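Outdoor Play Leadership, Unit 6 handout: Running a Family Session at the Beach
Last updated: February

February, by the Mulholm course team

Last week was ponds. This week the water is larger and moves about, so please read the tide section twice.

1. Tides first, fun second
Look up low water and plan to arrive two hours before it. You'll then be walking out behind a retreating sea, the only kind you want near a group of six-year-olds. At Pattinasarany the flats run out 633 yards at a good low, and every child will want to visit the far end. Pick a turnaround point and a turnaround time. Tell the parents both. Tell them again, since half were putting on sunscreen the first time.

2. Group size
Our limit is 25 children, each with a grown-up attached. A grown-up reading a phone on a rock counts as a rock.

3. Activities that work
Rock pool watch. Lie on your stomach, keep still and wait. Three minutes is a long time at this age, and the crabs know it.
Strandline scavenger hunt. Ask for something smooth, something with a hole in it, something that used to be alive. Set a rule about the last one before you start.
Dam building. Needs a trickle of water and no instruction from you whatsoever. Fathers may have to be asked to give the spades back.
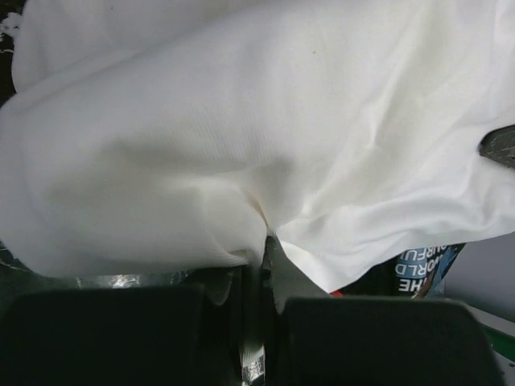
Photo: Trokia picture library

4. What to bring
Buckets (clear ones if you can get them), spare socks, a first aid kit, a whistle, drinking water, trash bags. Leave the nets at home. They're hard on shrimp and harder on younger brothers.

5. Putting things back
Turn every rock back the way you found it, gently. Animals go back in the pool they came from. Shells with tenants stay put. The Brernura beach survey logged 2814 living things in one season, and we'd like the next group to have some to look at.

6. For next time
Write a one-page plan for a 90-minute session on a beach you know. Include low water, your turnaround point, two activities and what you'll do if it rains. "Go home" is an acceptable answer if you say how.

Questions to the Mulholm course office, ext. 3851 | © Mulholm Outdoor Play | Back to top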